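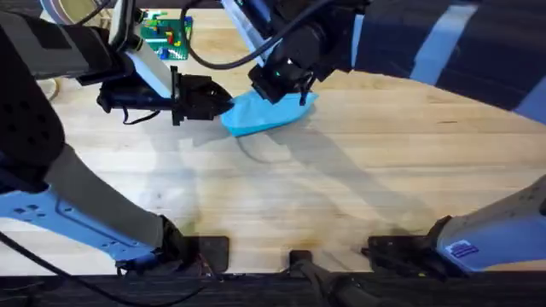

4 min read

Pencil case (soft, zippered)

By the Cakcombe Household Reference desk
Updated November
875 shares | 2 comments

A pencil case is a small container for pencils, pens and the bits that go with them. Also called a pencil pouch, pencil bag, or just "the case." Soft cases are sewn from fabric and close with a zipper, most of them. Hard cases (tins, plastic boxes, wooden boxes with a sliding lid) are covered under Pencil box. This article is on the soft kind.

Name

"Pencil case" is the everyday word. "Pencil pouch" turns up on school supply lists, usually for a flat one with holes punched to fit a binder. In practice people mix them up and no harm done. Some stores use "pouch" for anything floppy and "case" for anything that stands up on its own. Not a rule.

Shape and parts

The plain form is a tube or a flattened tube. One main pocket. A zipper along the top or down one side, a slider with a pull, sometimes a little fabric tab at the end to hold on to while you zip. The tab matters more than it looks, with a full case you need something to tug against. Ends are either flat circles sewn in (barrel type), rounded, or boxed off with a short seam.

Flat pouches: two panels, zipper, done. Lie nicely in a backpack, hold less. Barrel cases hold more and roll off desks. Boxed cases sit still but take more sewing. Roll-up cases have a slot for each pencil and tie with a cord, mostly used for colored pencils and brushes. See Roll-up case.

Fabric

Cotton canvas is common, also polyester, nylon, felt, denim. Thin shiny fabrics are light and wipe clean but show every crease. Canvas holds its shape better and soaks up ink, so a leaky pen marks it for good. Felt goes fuzzy at the corners. Linings help, though a loose lining catches in the zipper and that's how a lot of cases end up in the trash.

Color is up to the buyer. Pale colors pick up graphite along the inside of the opening within weeks, a grey smudge. Dark linings hide it.

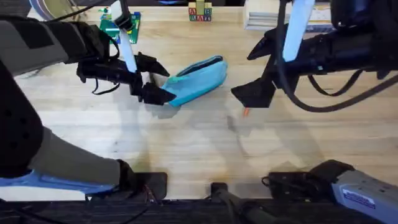
Zipper placement decides how a case gets used. A zipper on the long side lets the whole thing open wide, so you can see down to the bottom and grab an eraser without digging. A short zipper at one end means everything comes out or nothing does. Long-side is the standard now on soft cases, and on a light one a dark zipper does a useful job: on the light blue pouch the seam reads as a line along the upper edge, easy to find at a glance. Same-color zippers look neater, take longer to spot. Nylon coil zippers bend with the fabric. Metal teeth are stiffer and can scratch a table.

Size

A new full-length pencil sets the minimum inside length. Any case shorter than that has the pencils going in at a slant, and the tips poke the corner seam until it gives. Makers measure the outside, seams included, so the inside is always a bit less. Check before buying if the case is for colored pencils, those are usually new and stay long for a while.

Width is a matter of what else goes in. Scissors need a wider pouch, or blunt tips at least. A ruler wont fit in most soft cases and is kept separately.

Usual contents

Pencils, pens, eraser, sharpener. Then glue stick, highlighter, small scissors, a ruler if it's the short sort. Then the rest: paper clips, old wrappers, a coin, one building brick. Soft cases collect things. A pencil that has been sharpened down short drops to the bottom seam and stays there, under the long ones.

Sharpeners without a lid are the main source of mess. Shavings get into the zipper track and the slider starts to drag.

Packing

Close caps first. Pencils in lengthwise, all pointing one way, away from the tab end if there is one. Flat things against the side. Eraser last so it's on top. Don't fill past the point where the zipper has to be pulled together by hand, that strains the stitching next to the teeth and the teeth themselves. If it wont close easily use 2 cases. Many people do: one for writing, one for coloring.

For opening, hold the end of the case with one hand and pull with the other, low and level. Yanking upward bends the slider. 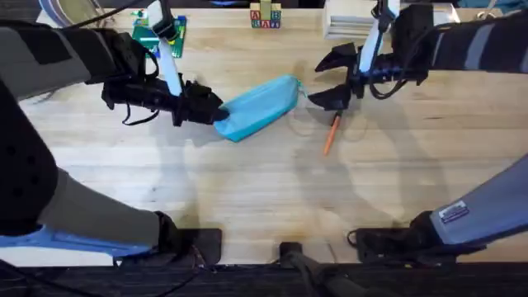 Soft case in turquoise, next to a short orange pencil.

Care

Empty it over a trash can. Turn it inside out if the seams allow, brush out the corners with an old toothbrush. Most unlined fabric cases can be hand washed in cool water with dish soap. Zip it closed first. Air dry, zipper open. Dryers shrink canvas and can warp a coil zipper. Check the label when theres one.

Graphite comes off with soap. Ballpoint ink, try rubbing alcohol on a hidden spot before going at the stain. Permanent marker mostly stays.

Sticky zipper: rub a pencil point along the teeth, run the slider back and forth, wipe. Graphite is a dry lubricant. Works on metal, and on coil too but leaves marks on light fabric. A bit of bar soap or candle wax is cleaner.

Storing empty ones

Fold flat soft cases once across the middle, or stack them unfolded if there's drawer space. Thin cloth takes a crease where it's folded and keeps it. Barrel cases squash fine for a few months. Stuff with paper if the shape matters.

In the classroom

Some classrooms keep shared cases, one per table, with the table's color on the tab. Others have each child bring one. Supply lists often say soft case only, for the noise: a tin hitting a hard floor is loud. Lists may also limit size so the case fits inside the desk. Names go on the inside near the zipper, in laundry marker, where rubbing is less.

Repair

A split side seam is an easy fix, backstitch from the inside with doubled thread. A slider that has come off one side can be fed back on at the open end of the track, then stitch across to make a new stop. Missing teeth on a metal zipper, replace the zipper or the case. A lost pull can be swapped for a paper clip, a key ring or a loop of ribbon.

See also: Pencil box. Roll-up case. Zipper. Drawer organizer.

2 comments | Share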